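Notebook, Lurness linen room, 12/3/25
Bed and small garment folding, continued from November

Started with the large blue sheet over the pale duvet. Duvet left as it was, rumpled, no smoothing first. The sheet goes across the right half, then gets drawn into a strip by pinching one fold and pulling it toward you. Wrinkles run on the diagonal and stay there unless the far corner is released early.
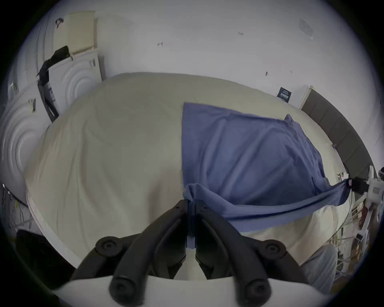 Ebbe Granström
Textile handling, Matton workshop

Pinch depth matters more than pull speed. With a shallow pinch the fold slides out of the twist before the strip is straight. I am writing 20 mm as the working depth for sheets and will leave it there until Robles has been through the figures.

Bed cover next. The green one was kept on as the working surface for everything after the sheet. It has enough grip that a garment does not travel when one side is lifted, and it reaches back to the wall, so nothing drops behind.

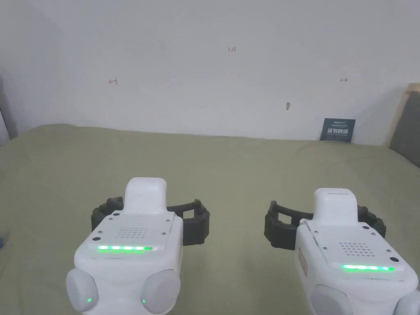
Before each garment the cover is pulled level by hand. Ridges under the cloth give a false edge, and the first fold then comes out crooked. Two passes of the palm, wall side first.

Blue-gray piece: soft, matte, creases deeply. When it is bunched lengthwise the middle stays lumpy whatever is done at the ends. Lift one end to find a single layer, lower it, then work inward.

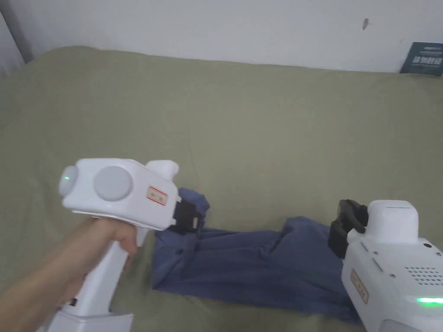 Tried starting from the middle as well. Slower, and the layers shift against each other. Dropped it.

Navy piece: small, cotton feel, has a sewn-in label. Use the label and the seam to find the top before folding. Gathered into a mound it hides its own hem, so spread the lower edge first.
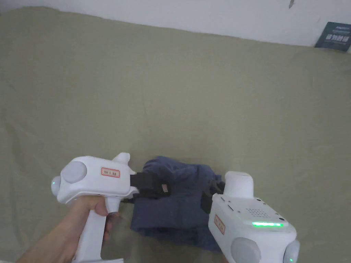 Fold order for small items stays at halves, then thirds. Stack height limit on the Zusthorpe shelf is 400 mm, unchanged.

Open: repeat the sheet with the duvet flattened. Ask Robles whether the 20 mm holds for heavier cotton.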